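Zendomside workshop notebook
Bench 2, detergent bottles, Monday

Continued from the page of Archana. I took over the bench after lunch, and I write down what I found about the bottles and the yellow sheet, so that Qianru can start in the morning without asking me everything again.

What we want to know is simple. The Gredthorpe order goes out with the bottles lying down, and we must decide how they lie before they are put together as a set. Standing was tried last week by Bhupendra and the cartons from Cowie are too low for it. I did not repeat this.

The sheet

The green table top is nice to work on but the bottles slide on it, and the bodies are glossy, so I was afraid of scratches on the labels. Parveen gave me the yellow sheet from the Gavine delivery. I put it over the left part of the table and left the rest of the green free. It does not want to be flat. It was folded in the store for a long time and has wrinkles everywhere, and a wrinkle under the bottle is enough to turn the bottle a little. I pulled it over the front edge so that it hangs down, and this helps somewhat. Tape would be better. I used pieces of 200 mm for the other bench and they held well, but I did not want to tape here before we agree on the position.

Note for me: ask Parveen if there is a sheet which came on a roll.

The direction

I tried caps toward the person who sits at the left and then caps toward the open part of the table. The second is more comfortable for me. One can take the bottle by the wide part, and the neck does not catch the sleeve. Pylyp prefers the first way, he says he wants to see the cap to check that it is closed. We did not agree about this. I write both opinions and Archana can decide.

With the bases all on the same side the row is easy to look over. A bottle that is placed the wrong way is noticed at once, also from the other side of the table.

The label

The print has to face up when the bottle lies. I first believed this would come automatically, because the body is not round, but it can lie on the other wide side also and then one sees only the back. So it must be checked each time by eye. The easiest mark is the round logo with the yellow ring. Beside it is a red field with white characters, 瓶可用 can be read, and I asked Qianru to write the full translation in the product list. I noticed that the outer border of this red field can be a little crumpled. I don't know if it comes from our handling or if it arrived so. Please look at the next box before anyone touches it, and write the result under this entry. 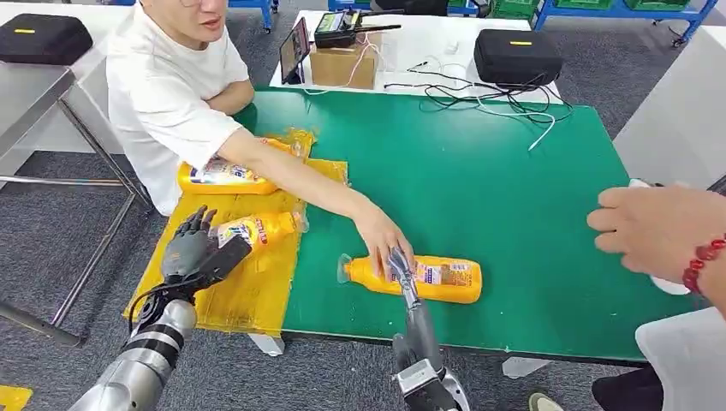
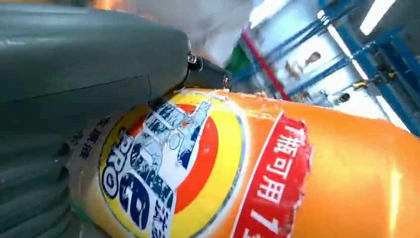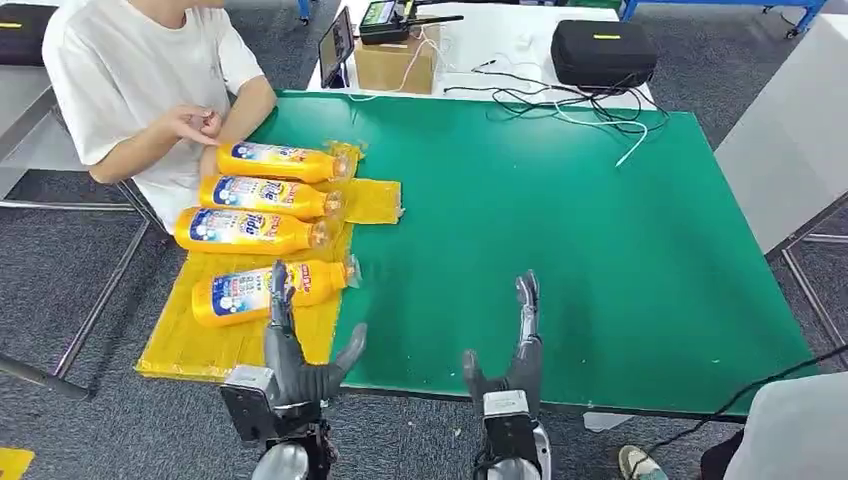

Small things to remember

The gap. If the bottles lie side by side and touch each other, the whole row moves when one is pushed. If there is too much space, they turn. I did not find the correct distance yet. A finger wide was my best result so far, but it is not a measure that I can write in the instruction. Pylyp will cut a spacer from cardboard.

The caps. Turn each cap by hand before laying the bottle down. I did it for all from the second box. In the first box I forgot, sorry, please do it again there.

Leaks. One sheet of white paper under the neck, left for 2 hours. I saw no stain, but the paper was from the printer and it is maybe not the best for seeing a stain. Bhupendra has blotting paper in his drawer.

Weight. I wanted to weigh a full bottle, but the small scale goes only up to 500 g, so it gave an error. The big scale is at Cowie until Friday. Until then the column for weight stays open, please do not fill it from memory.

Cleaning. Wipe the sheet with a damp cloth and without any soap. If there is detergent on it from a bottle it becomes very slippery, and with more soap it will only become worse.

Still open

Caps left or caps right (Archana decides).
Spacer from cardboard, Pylyp.
Red field on the label, check with unopened box, Qianru.
Length of the new sheet. I would ask for 900 mm, then we can fold it under the edge of the table and it does not hang.
Weight, when the scale is back.

The bottles are back in their boxes, with the caps up, on the lower shelf next to the door. I left the sheet under two heavy books on the window side and I hope it is more flat tomorrow.

Added later, 5:40 p.m.

Parveen came by. There is a sheet on a roll, but it is clear and not yellow. For me the color is not important, but Pylyp thinks that on the green the clear one will be hard to see, and people will put bottles half on it and half beside. We could mark the border with a pen. I will cut a piece and try it on bench 2 before the boxes are opened again.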